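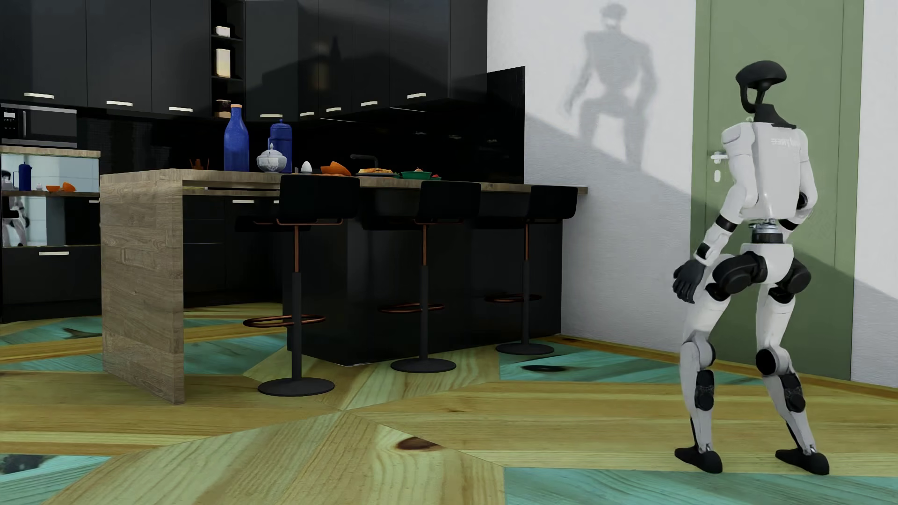
Re: [vadelow-renos] Island benchtop height and the flooring join

From: Parvathi Pillai
To: Vadelow Renovators list
Date: Jan 13, 2024

Hi Balakrishnan and all,

We went through the same thing with our kitchen in September, so I'll answer in the order you asked.

On 13 Jan Balakrishnan Thampi wrote:

> We are at the stage of signing off the cabinet drawings. The
> cabinetmaker has the island at 900 mm finished and my wife would
> like it higher, as she is tall and does most of the baking. Has
> anyone gone over 900 and regretted it?

We went to 935, so 35 over what was on our drawings. I am 178 cm and it suits me for chopping. It is slightly high for kneading, and my mother uses the dining table for rolling out rotis. The dishwasher went in fine but the kickboard had to be recut, and the first one had already been delivered. Ask for the extra height in the legs and kick before anything is cut. Also check your stools. Ours were bought for the old bench and two of them went to my brother.

> Second question is the gap between the island and the back run.
> The plan says 1250 but I measured the marks on the slab and got
> 1248. Is that worth raising?

No. You will lose more than that when the end panels go on. What I would raise is where the oven door lands when it's open. Ours takes up a good part of the walkway and you have to go round the other side of the island with anything hot. If you have the choice, put the oven on the end of the run.

> Last one. We are keeping the old boards in the hallway and putting
> new ones in the kitchen. Colent quoted for a metal trim at the
> join, Sundaram say they can butt the two together with no trim.
> Who is right?

Both can be done. It depends on whether the two floors finish at the same level, and old boards are rarely level for the whole width of a doorway. Anil Arumugam had his done without a trim and the new side lifted over the first summer. He has a brass strip there now. We used a timber threshold, stained to match the hallway - it cost a bit more than the metal and took half a day.

Whichever you choose, leave the new boards in the room for a couple of weeks before they are laid. Our installer wanted to start on day three and I made him wait. Keep 8 boards back for repairs as well, because the colour we bought has been discontinued.

One thing you didn't ask about is power to the island. Get the conduit in before the floor goes down, even if you don't think you want a power point there. Revathi Alva left hers out and had to have the floor cut.

I still have the offcuts of the stained timber if you want to see the colour. You can pick them up any evening after six.

Regards,
Parvathi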